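PAMBRIDGE, August 11, 2024 - The two-handed robot that Prillgate put on its packing floor in January was supposed to take the dull jobs off people's hands. Seven months on, the people on that floor say they still have the dull jobs, plus a new one.

Prillgate, which packs spare parts for kitchen equipment at its Pambridge building, told employees in a winter meeting that the machine would learn to pick, turn and box small items on the day shift. No one would be let go, managers said, and workers who used to stand at the packing tables would move into "higher-skill roles."

Eight packers have been reassigned so far. Their new title is cell operator. The pay is the same, according to a copy of the job posting that hangs by the time clock, and the duties listed on it include clearing dropped parts, restarting the cell after a stop, wiping down the fingers and logging each fault on a tablet.

"They called it a promotion and I went home and told my family it was a promotion," said Ljubica Shehu, who packed orders by hand before she moved to the cell. "Then I spent the first month picking up what it dropped. I don't hate it. My shoulders feel better. But I used to finish a pallet and know I did that, and now I stand there and wait for it to stop."

The company says the stops are part of the process. In a written statement, Prillgate called the project "a partnership between people and automation" and said output on the line was "trending in the right direction." Asked for figures comparing the cell with the old hand-packing tables, it declined to give any. Asked when it expected to have them, it said it would share results "at an appropriate time."

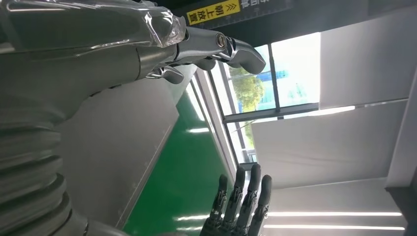

*The robotic hands at Prillgate's Pambridge site. One finger joint on the gray hand is covered in clear plastic wrap.*

Vasilis Georgiev, the shift lead, is kinder to the machine than most of his crew. He said it does well with parts that are the same size and shape all day, and that on a good morning he can almost forget about it. The trouble starts when the order mix changes.

"You give it a bag instead of a box and you've got yourself a long afternoon," Georgiev said. "A new hire figures out a bag in one try. I've told them that upstairs. They say it's learning. OK, so was the new hire, and he was done learning by lunch."

He also pointed to something that doesn't show up in the company's statement. Before January, packers set their own pace inside the hour and could swap tables when someone's back was acting up. Now two people per shift are tied to the cell and can't leave it at the same time, so breaks have to be staggered. The remaining tables run with fewer hands, and when a rush order comes in, it goes to those tables.

Prillgate said break schedules were "under review." It did not say who was reviewing them.

There is also the question of what comes next. The company has told employees it may install a second cell at its Tastham warehouse, where 13 people pack on days. The promise that no one would lose a job was made for Pambridge only. Workers who were at the winter meeting said it was never put in writing, and the company did not answer directly when asked whether it would be extended to Tastham.

"We have no plans to announce at this time," the statement said.

Shehu said she would like to see some training that goes past restarting and wiping down. She asked in the spring to learn how the picking routines are set up, and was told that work was handled by an outside contractor. She has asked again since.

"If I'm the operator, let me operate it," she said. "Right now I'm more like the babysitter - and it's not a bad kid, but I didn't apply to be a babysitter."

Georgiev said a meeting on the Tastham plan is expected before the end of the quarter. Packers from both buildings have asked to attend.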